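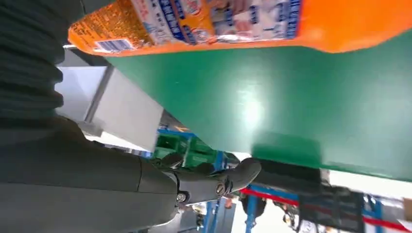

A big orange bottle with a blue and white label, and plenty of green.

Reading time: 2 minutes

Have you ever wondered who decides where the pictures go in an art show? I used to think people just banged in a nail wherever there was a gap. Then I helped hang one in Gradville, and goodness, was I wrong!

Working out where everything goes is called hanging a show. First, we stood all the paintings on the floor, leaning against the walls, and shuffled them about. My friend Jummai Fashola had painted a huge stormy sea, and it made the tiny picture of a pear next to it look lost. So we gave the pear a wall of its own — much better.

Next comes the measuring. Lots of galleries put the middle of every picture at the same height, so your eyes can travel along without bobbing up and down. If you're small you might have to look up a bit (sorry!).

Then there are the labels. A label tells you the artist's name, what the picture is called and what it's made with, such as oil paint or chalk.

You can try this at home. Pick 10 of your drawings, lay them on the carpet and swap them round. Which two look good side by side? Do any of them seem to argue? Stick them up with tacky putty, but ask a grown-up which wall you can use. I put mine along the stairs.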